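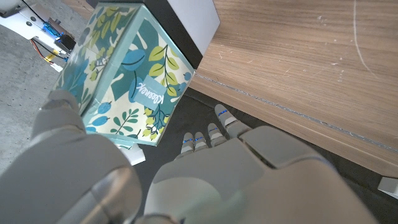
Anyone who has ever had a cold has pulled a tissue out of a box without thinking about it, and we chose the job for our term project on exactly that basis. It sounded easy. Folasade Odukoya and I had read the course list of suggested chores (folding a towel, loading a dishwasher rack, restocking a shelf) and decided that the other groups were showing off. A tissue box has one opening and one thing to do with it. What we had not considered is how much a patterned Kleenex box, all leaves and berries, has in common with a bar of soap once you come at it with gray fingers and tilt it. There's no handle, the corners are the only part worth trusting, and the sides are cardboard, so squeezing harder is a short-term solution.

The question set for the course was whether machines can do household or shop-floor chores yet. Our answer is "some of it, if you have the afternoon free." The rest of this report is the long version.

1. What we counted as the chore

We split the job in two. Part A was to hold the box steady, one hand or both. Part B was to take hold of the tissue and pull it clear without bringing the box along. A human does A and B at once and usually while talking to someone. We wrote them down as separate steps and argued for most of a meeting over whether a torn tissue was a pass. Folasade said yes, because you can still blow your nose on it. I said no. We settled on "partial," which neither of us likes.

The working plan we inherited from last year's group, known as Stastness for reasons lost to history, called for a single hand. We dropped that in the first week. With a single hand the box went wherever the tissue went.

2. Two hands

Two hands are better than one at this, and also much more than twice the trouble. Each hand has to know where the box is, and each has to leave room for the other. The top of a tissue box is a small place to meet. Our best approach put the left hand at the side to brace and brought the right hand over the top from above. Our second best approach was the same thing by accident.

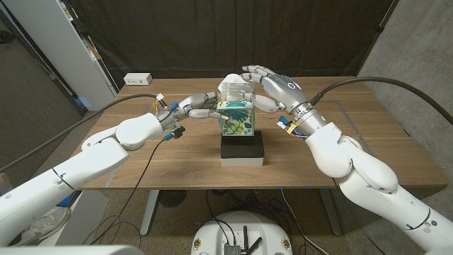 Figure 2. Both hands at the tissue box, raised on its foam and white base block.

Height mattered more than we expected. A box that sits directly on the tabletop makes the fingers run out of room underneath, and the foam under it gives a little when someone presses too hard. I would like to claim we worked this out from first principles. Olanrewaju Osagie, our advisor, suggested it while looking for his coat.

3. Results

We logged 229 attempts. The first 200 used the final version of the plan and the last 29 were spent trying small changes to the grip angle, so we report them separately and don't mix them. Part A went well enough that we stopped being nervous about it. Part B did not. The usual failures were:

Fingers close on air beside the tissue.
Fingers close on the tissue and also on the box.
Tissue comes out with its neighbor, who was not invited.
Box tips.

A single careful attempt could take up to 6 minutes, counting the time to put everything back where it started. My grandmother in Dornamcombe, who is not fast, does it in under a second.

4. Comparison with the shop floor

For the shop-floor half of the question we spent a day in May at Tusholm, a packing firm, where people place cartons into larger cartons. Their cartons are all the same size, arrive facing the same way and hold still. The supervisor there listened to our description of the tissue problem and asked why we didn't just glue the box down. We had no good reply and put it under Further Work.

We also read the Ďurica notes on soft materials, which the course hands out in the second unit. They warn that thin paper changes shape every time it is touched. We underlined that after the project and should have done so before.

5. Further work

Glue. A different shape of box, flat instead of cube. Better agreement between the authors on what "partial" means. If another group takes this over, they should budget more for tissues than we did, and start with Part B, which is where all the time goes.

Submitted 2023-09-11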